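Acta de la reunión de mantenimiento, celda Narkuda
Noviembre, 9:30, sala pequeña de Zunus
Asisten: Adanech Derese, Hagos Wolde, Moges (por teléfono la primera media hora) y quien firma el acta
Excusa: taller de Sorar

Se aprueba el acta anterior con una corrección: donde decía «tornillo roscado» debe decir «tornillo pasado de rosca». Gracias a Adanech por leerla entera.

1. Estado de la pinza de mano

Adanech abre con buenas noticias. La pinza lleva 2.883 ciclos de apertura desde la última puesta a punto y el recorrido sigue siendo simétrico, cosa que en primavera ni soñábamos. ¡Enhorabuena a quien tuvo la paciencia de ajustar el husillo con galgas! Lo que sí pide atención son los dedos. El forro de uno de ellos se deshilacha por el borde inferior y va dejando pelusa en la mesa. Hagos propone cambiar el forro de los dos a la vez para que agarren igual; se acuerda así. El cuerpo de los dedos no se toca.

Moges pregunta si conviene pasar a un forro más duro. Se discute un buen rato (y con ganas, que este tema nos gusta a todos). Queda en probarlo con un solo juego antes de pedir más.

2. Cámara

Después de desmontar la pinza para limpiarla, la cámara quedó girada 2 grados. Se nota poco a simple vista, pero las grabaciones no casan con las anteriores. Hagos ha dibujado una plantilla de montaje que entra por un lado y no admite otra postura; la enseñó en la reunión y encaja de maravilla. Se adopta desde hoy. Comprobación tras cada montaje: con la pinza abierta del todo, los dos dedos deben verse en la parte baja de la imagen, uno a cada lado.

3. Mesa y pizarra

Larga conversación sobre los reflejos. Con las luces altas encendidas, la pizarra brilla tanto que el seguimiento visual se pierde a ratos. Adanech probó a bajar la luz e inclinar un poco el foco y la mejora le pareció enorme, tanto que repitió la prueba por puro gusto. Falta apuntar la posición del foco en la hoja de la celda.

Limpieza: paño seco al terminar cada tanda, y alcohol solo en la mesa. El rotulador de la pizarra se borra con borrador normal. Se recuerda revisar las piezas metálicas del marco antes de pasar los dedos cerca, que un forro nuevo se engancha con nada.

4. Repuestos

Quedan 3 juegos de forro y 26 tornillos de los cortos. Sorar puede servir más, pero pide el plano con las medidas revisadas. Lo manda Hagos.

5. Tareas

Adanech: cambio de los dos forros y prueba de agarre con el borrador.
Hagos: plano para Sorar y segunda plantilla de cámara, para el cajón de la celda.
Moges: forro duro, un juego de prueba.
Quien firma: hoja de la celda con la posición del foco y el ángulo.

6. Ruegos y preguntas

Adanech pide repetir la calibración corta en cuanto estén puestos los forros nuevos, con la pizarra apoyada en la mesa y la pinza abierta por encima, y nos apuntamos todos a verla.

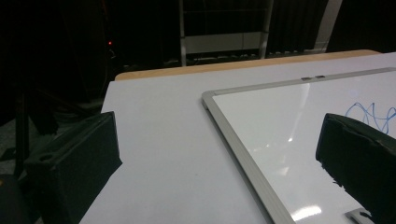

Hagos añade que, si la calibración sale bien a la primera, se pase esa misma tarde a la tanda de borrado completa, con el forro recién puesto y el contador de ciclos a cero.

Se levanta la reunión a las 10:45.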